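Thread on boat-wash stations and what the inspection log from Cillwood Reservoir does and doesn't show. Mostly procedure. 1/

Background: Cillwood has two slipways, north and south. The north slip has had a staffed check, clean and dry point since April. The south slip has a sign and a hosepipe. 2/

The log for the season has 798 entries, all from the north slip. An entry is one craft, in or out. Kayaks, paddleboards and inflatables count the same as a motor launch, which matters further down. 3/

Of those entries, 58 recorded plant material on arrival. Most of it was ordinary native weed caught on trailers. 23 had fragments that needed a second look under the hand lens, and 2 were confirmed as floating pennywort. 4/

Both confirmed finds were on trailers. One was in the roller bracket, the other wound round the light board cable. The hulls were clean in each case. If your inspection form starts and ends with the hull, change the form. 5/

We had been using the Clernutex form, which gives the trailer a single tick box. From July we split it into rollers, bunks, axle, cable and winch strap. Inspection time went up slightly. Queue length on a Saturday morning did not change enough to measure with a wristwatch, which was the instrument available. 6/

Fragment storage. Samples go in a sealed bag with a little reservoir water, labelled with entry number and slipway, and then into the fridge. Never the freezer, as thawed pennywort is mush and you will not get a usable leaf outline from it. Spare bags, labels and pencils stay at the hut. 7/

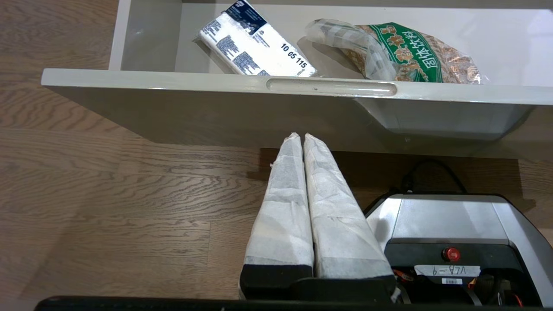
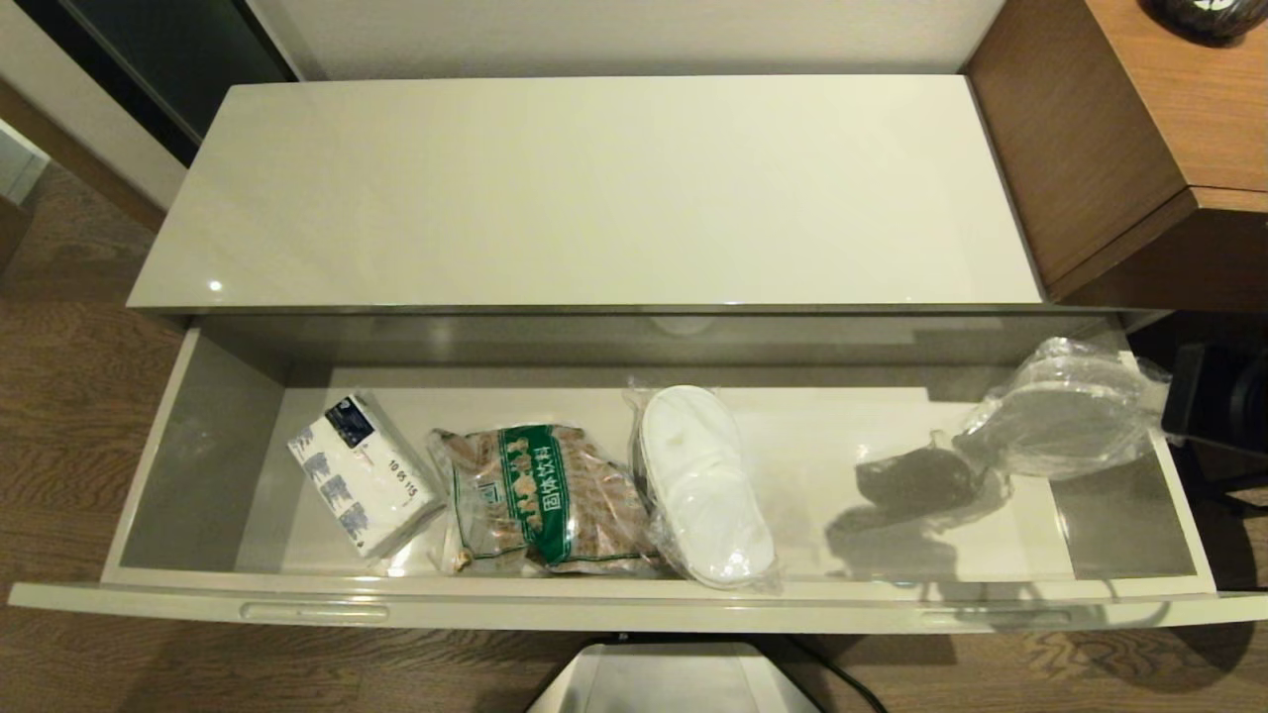
Use pencil on the labels. Ballpoint runs when the bag sweats and two of our July samples now have no entry number. They have been left out of the totals above. 8/

Water temperature. Several people have asked why we don't wash everything hot. The north slip has one heated unit and it takes a long while to recover after a large hull. We reserve it for nets, ropes and waders, where crevices hold small animals that a cold rinse will leave behind. Hulls get a cold rinse, a visual check and a hand check. 9/

The hand check is the part people skip. Young mussels on a smooth hull feel like coarse sandpaper well before they are easy to see. Run a palm along the waterline and round the transom fittings. Gloves off for this, then wash your hands. 10/

We found no mussels this season. That should be read as no mussels on inspected craft at one of two slipways during staffed hours. It is not a statement about the reservoir. The settlement plates are a separate job and come out in November. 11/

Run-off. The wash pad drains to a gravel soakaway set back from the bank. The pad at Flurkden drains straight down the ramp, so anything rinsed off a trailer there goes back into the water with the next shower. If you are choosing between a better pressure washer and better drainage, pay for the drainage. 12/

Kayaks again. They were the largest group in the log and produced very few plant records. I would not take that as low risk. Most arrived from the club racks on site and hadn't been anywhere else. The form does not ask for last water visited. It will next year. 13/

Related gap: anglers. Bank anglers don't launch anything, so they don't pass the station, and a keepnet can carry as much as a trailer. The Cuevas fishery runs a dip tank at the car park gate with a drying rail next to it. We are going over on Monday to measure it up. 14/

If you're copying the tank, check the depth against your longest landing net before ordering. Ours would have been too short for the carp nets by a hand's width. 15/

Disposal, as it comes up every time. Bagged fragments go in general waste once they have been identified and logged. No compost heap, no bonfire pile by the bank, and don't throw them in the hedge. Pennywort will regrow from a very small piece with one node on it. 16/

The revised form is two sides of A4 and prints fine in black and white. Send a message with the name of your water and I'll forward a copy. Corrections to the trailer section welcome, particularly from anyone with braked double-axle trailers, as we saw hardly any. 17/17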